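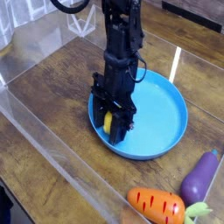 Home Ask Topics Members Rules of the site

Rules for a small arm on a table where visitors can reach it, what do you actually write down?

Posted Mar 8, 2021 by Mohsin Bajwa

Quick one, well, not that quick. We run a small arm at Forthorpe, table top thing, parallel gripper, picks up toy veg and puts it in a bowl. Clear acrylic panels round the table. Been used by the same two people up to now and the rules were all in our heads. From June there'll be school groups and general visitors standing next to it, and I've been told to write the rules down, one side of A4, plus whatever paperwork goes behind it.

I've read bits of the proper standards. ISO 10218 is for industrial robots and a lot of it talks about cells and fences and integrators, and then there's the collaborative one, TS 15066, with the tables of forces. Our arm is hobby sized. Can't tell which parts I'm meant to follow and which parts would be silly.

What I have so far:

Nobody reaches over the panels while the arm is powered.
One person is in charge of it at any time and they say so out loud.
Stop button within reach of that person.
Cables checked before first use.
Toys only, nothing sharp, nothing with liquid in.

Things I'm stuck on. Are the panels a guard or not? They have no switch on them and you could lean over the top. Second, do I need a speed limit, and if so what number, the software gives me a percentage and that's all. Third, what counts as "stopped". If the program is paused the motors are still holding. My colleague says paused is fine for picking up a dropped toy. I don't like it but can't say why.

Also does anyone keep a log for something this small? Feels over the top. But then if somebody gets a pinched finger I'd want one.

Budget is basically nil. Thanks in advance.

Jaanus Zariņš

Did this for our demo table at Skirkar, so will just go through yours in order. Sorry for typos, between meetings.

Which standard. None of them was written with your table in mind but don't let that put you off reading them. Start with ISO 12100, it's the general one on risk assessment and it doesn't care how big the machine is. List the hazards, who could be hurt, how badly, how likely, what you'll do. Then use 10218 as a place to pinch ideas from. I wouldn't claim you comply with it. Write "we have looked at" and leave it there. If Forthorpe has a safety person or an insurer, ask them what they want to see BEFORE you write it, we didn't and had to do the lot again.

Panels. Treat them as a barrier that keeps toys in and elbows out. Don't call them a guard anywhere in the paperwork. A guard has to stop people getting at the hazard, and if they can be leaned over then they don't. If you want them to count you need them high enough and fixed properly (screws, not something a kid can lift off), and any bit that opens needs an interlock. Distances for reaching over are in ISO 13857, there's a table, height of the hazard against height of the barrier. Measure yours. It'll almost certainly tell you the panels are too low, and then your choices are taller panels or keep people back with a rail or tape on the floor plus the person in charge watching. Tape on its own is weak. Write down that you know it's weak.

Edges too, run your hand along the top of the acrylic. Sawn edges can be nasty. More cuts on our table came from that than from the arm.

Speed. The percentage is no use to anybody reading your sheet, percent of what. Film the gripper against a ruler, work out the real speed at the fastest part of your routine, put that in the risk assessment and put the percentage on the sheet as "do not go above". The number people quote is 250 mm a second, that's the reduced speed figure for manual mode in 10218. It isn't a magic safe speed but it's a decent ceiling for a demo, and toy veg doesn't need to travel any faster.

Where people really get hurt on a little arm: the gripper fingers closing, and the joints folding. Joints are worse. Everyone watches the fingers and puts their hand on the elbow bit. Do the test with the arm, use a bit of dowel or a carrot (a real one!) in each gap, see what it does. If it snaps the carrot you've got your answer. Turn the torque limit down till it only just does the job.

And the cables. Loops that stand off the side of the arm can snag on the rim of something or on a sleeve. Run the arm to every corner of where it can go, slowly, and watch the cable the whole time. Clip it but leave slack at the joints. We had one pulled half out of its connector and the arm then did something nobody had told it to, which is the reason "check cables" on our sheet says what to check: seated at both ends, no flat spots, no tight bends at full stretch.

Paused. You're right and your colleague is wrong. Paused means the software has decided not to move. Anybody can touch the keyboard. Hands in = power to the motors off, by a switch you can see, and the person reaching in is the one who switched it. BUT check what your arm does when the power goes. Lots of small ones have no brakes and just drop. If it drops, then park it first in a resting position, then cut power, then reach. Put that order on the sheet in big letters. Also think about what the stop button does, same question. If it's holding something over a bowl and flops down, fine. If there's a finger in the bowl, not fine.

After a stop it mustn't start again by itself when the button is released. Test that. Then test it again after every software update.

Log. Yes. One line a session: date, who, checks done, anything odd. Ours has been going a while and it's up to 562 lines, takes no time, and the "anything odd" column is the only thing that ever got us money for repairs.

My sheet, trimmed, take what you like:

BEFORE
Person in charge named on the board.
Stop button pressed and seen to work.
Cables looked at, both ends.
Fixings on arm base and panels tight.
Nothing in the arm's reach but what the routine needs. Spare toys go in the box.
First run slow, no visitors at the table.

DURING
Long hair tied back, lanyards off, sleeves up.
No hands over or round the panels.
Person in charge doesn't leave. If they have to, power off.
Dropped toy: park, power off, pick up, hands out, say "clear", power on.

AFTER
Park, power off, lead out of the wall.
Line in the log.

It fits on one side at 18 point, don't go smaller or it won't get read.

The spare toys bit is one people skip. If something is lying on the table inside the panels that isn't part of the routine, a kid will want it. If it IS part of the routine, decide where it starts and mark the spot. Ours have pencil outlines.

pellwood_tech

Agree with most of the above but I think it's a lot for a toy arm. We have a Dzene kit in our club, runs at whatever speed it runs at, rule is don't touch it. Has been fine. We do tie hair back.

One thing though, the age of the visitors. We ask for under 13s to have an adult standing with them, and the adult gets told the rules, not just the kid. Might be worth putting on the sheet.

Also toys, check they're washed. Plush stuff gets grim.

Zukura_Anneli

Adding a few as the log and the stop got covered but not these.

"Has been fine" isn't a risk assessment, with respect. It's OK to end up at "low risk, few controls". You still have to have written down how you got there. If the club has kids in, please do at least the joint test Jaanus describes.

Person in charge. Say who is ALLOWED to be. We keep a list of names on the wall by the table, and you get on it by running the whole sheet with someone already on it watching, 2 times, on different days. Take people off it as well if they haven't run the thing for a while. It sounds fussy and it takes very little effort.

Stop button. Mohsin you say within reach of the person in charge. I'd have it where visitors can reach it too, and tell them so at the start: anyone can press it, any time, you won't be in trouble. You'll get a few pressed for fun. Worth it. And if the only stop is a key on the laptop that isn't a stop. You want something that cuts the motor supply. A switched mains lead in easy reach is a poor man's version but at least it's real, if you've sorted the dropping thing first.

Changes. This one bit us. The rules were written for one routine, then somebody swapped the gripper fingers, then somebody moved the table nearer the wall, and the sheet still said the old things. So ours has a line at the bottom, "this sheet is for: " and then the arm, the fingers, the routine, the table position. Change any of those and the sheet is void until someone on the list has gone through it again. Version number and date on the corner, old copies in the bin.

Reflections, small thing. Clear panels under bright lights throw glare, and from some places you can't see where the gripper is. Stand where the visitors will stand, at their height, kids' height too, and look. Same for the person in charge. We turned our table a quarter turn and that sorted it.

Recording. If you've got a fixed camera over the table, which lots do, put up a notice and angle it so it only gets the table top. Schools will ask. Have an answer ready on how long you keep it.

Mohsin Bajwa

Brilliant, thanks all. Measured the panels, far too low by the table in 13857, so it's a rail and I've asked about taller ones. Also ours does drop when the power goes. Had no idea! Park then cut then reach is going in capitals. Colleague has gone quiet about paused.

Will do the real carrot test when I've been to the shop. Sheet to follow if people want to pull it apart.

Last updated by poster, same day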